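Student team enters two-armed assembly cell in Trivomby Challenge

26 November 2019

The Guron student robotics club has entered a two-armed assembly cell in this year's Trivomby Challenge, a contest for student-built automation. The entry will be judged in December at the Kaewmanee hall.

The set task is the handling of long, light tubular parts on a moulded white tray. Both arms work from the same side of a table covered in black cloth, and the tray is not clamped. Entrants may use bought arms, but control software must be their own work. Each team is allowed 20 scored runs, with a limit of 40 seconds per run.

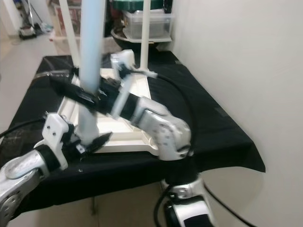

Songül Yüksel would have preferred a clamped tray and a longer time limit, arguing that the present rules reward fast arms over careful planning. The organisers have said that the limit will stand for this year and that the clamping rule will be reviewed after the final.

The club's software, named Enix, plans the path of each arm separately and then checks the two paths against each other before any motion is sent. Where the paths conflict, one arm is held back until the shared space over the tray is clear. Grip force is set per part and does not change during a run.
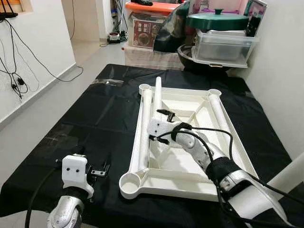
Practice data is stored after every session. The log now holds 1306 attempts, of which 700 were made with the current version of the planner. Earlier attempts are kept for comparison but are not used for tuning.

Remaining work before the final covers cable routing at the wrists and a shorter restart procedure after a dropped part. The source code and the practice log will be released to other student teams once judging has closed.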